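Room for a table
June 29, 2025

The house in Urkell had a dining room when Ida Kettler bought it, and for the first two winters she used it to dry washing. The family ate at a bench in the kitchen, on stools, facing the splashback. Her sons did their homework on the lounge room carpet. When the stools wore out she priced replacements, put the catalogue down and went looking for a table.

"I'd grown up with one," she says. "Mum cut out dresses on it and Dad did his tax on it. We had tea at one end if the other end was busy."

The big table went out of a lot of Australian houses by degrees. Renovations took out the wall between kitchen and dining room, and the island bench went in where people had been used to sitting. It had storage under it and a sink in the top, and it suited a household that ate at different times. The table that remained was often a small one near the back door, bought for four and mostly covered in mail.

Hellwig, a workshop with three makers in an old produce shed outside Urkell, has been building large tables for long enough to have seen them go out and start to come back. Most of its orders used to be for restaurants. Now more than half are for houses, and the customers tend to arrive with a tape measure reading and a question about chairs.

The makers ask them to measure again. A table needs clear floor on every side that has seats, enough for a chair to be pushed back and for someone to walk behind it with a hot dish. People remember the length of the room and forget the heater, the door swing and the dog's bed. The workshop lends out a set of old bedsheets cut to its standard sizes. Customers lay one on the floor for a week and walk around it.

Kettler did that, and went down a size. Her table is blackbutt, finished in an oil called Sekel that smells strongly of oranges for the first month. It cost $1,625, with the delivery on top, and she paid it off between October and the end of summer. The second-hand route would have been cheaper. At Trarard, the salvage yard on the highway, a solid eight-seater with some burn marks was going for $410 the week she looked, and a better one with turned legs for $878. She liked the burnt one. It wouldn't go through her hallway.

Access is the commonest reason a big table doesn't make it into a house. Older ones were often made with bolted legs, and if the bolts haven't rusted in they will come out with a socket and some patience. Glued legs won't. Trarard's yard staff advise buyers to look underneath before they look at the top, and to bring a photo of the front door with the tape held across it.

The floor matters as well. Houses of the age of Kettler's have boards that have moved over the years, and a long table will find the low spot. Hers rocked on the first night. The usual fix is a slip of cork glued under one foot, which can be changed as the seasons go. Felt pads help with scratches but pick up grit, and grit under felt will mark a polished board faster than a bare leg. They need to come off and be replaced every year or so. Rugs under dining tables divide people. Kettler had one and got rid of it after the second spilt bolognaise.

Colour is harder to advise on. Matching the table to the boards is what most people set out to do, and it can make a room look heavy. The workshop's own preference is for a paler top over a darker floor, with the grain running the long way. It will make whatever is asked for. Pale tops show tea and red wine, dark ones show dust and every crumb, and oiled surfaces of either kind can be sanded back and done again on a weekend.

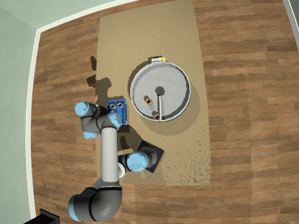
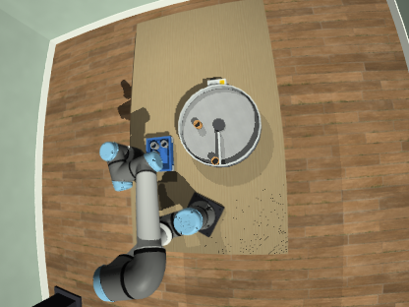

Two renderings of a tan rectangular table over brown floorboards.

What goes on at Kettler's table has less to do with meals than she expected. Her elder son rebuilds bicycle hubs on it, on newspaper, most of the time. A neighbour brings her quilting over in the school holidays because her own place is too small to lay it out flat. Tax was done there last year, over a fortnight, and dinner moved up to the other end.

The old dining room window faces west, so by late afternoon the far seats are too bright to use and everyone shifts along. She has been meaning to put up a blind. The washing is still in there too when it rains, on a rack between the table and the wall. There is just enough space to get past it if the end chair is tucked in.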